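Search this site Enter keyword Go

Hotel promises to halve its water use, but the sums are thin

The owners of the Eichhorn, the 18-room hotel on the Lestby road, say they will cut the water used by guests in half before next November. They have put out a two-page leaflet about it. Anyone hoping to find a meter reading in there will be disappointed.

The plan rests on new cisterns, slower shower heads and a card asking guests to use their towels twice. Penlow, the firm hired to do the work, claims the cisterns alone will save 4000 litres a week. It does not say how many guests that figure assumes, or whether it was worked out for August or for the dead weeks after New Year.

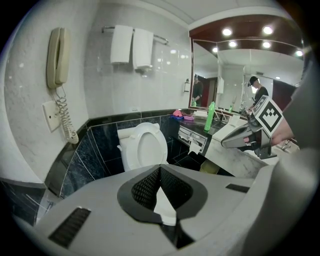 Rainer Wegener, who manages the hotel, told a meeting in Herninthorpe that the saving was "a cautious estimate". Asked what the hotel uses now, he said the bills were with the accountant. He also said the change would cost guests nothing, although room rates go up by £2 a night in the spring. That rise, he said, was decided separately.

Nuala Madigan, a retired plumber who sits on the parish council, was not convinced. She pointed out that an old cistern can be made to use less with a part costing a few pounds, and that a leaking valve wastes more than most guests ever will. "Fix the drips first and then tell us what you've saved," she said. Mr Wegener said drips were dealt with as they were reported.

The hotel has asked the council for £720 towards the cost, from a fund meant for village halls and small shops. Whether a hotel counts as a small shop was not settled — the clerk is to look at the wording. Two earlier green schemes paid for from the same pot were never checked afterwards, and no one at the meeting could say if either had worked.
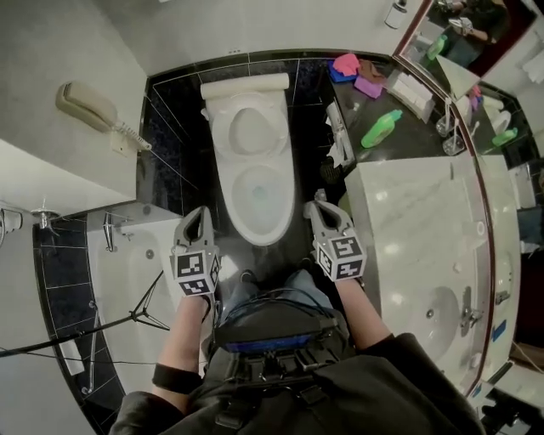
What happens next

The request comes back to the council next month. Mrs Madigan has asked for a year of water bills to be shown before any vote. Mr Wegener said he would see what he could find.

Contact the newsdesk | Copyright Lestby and Herninthorpe News | Back to top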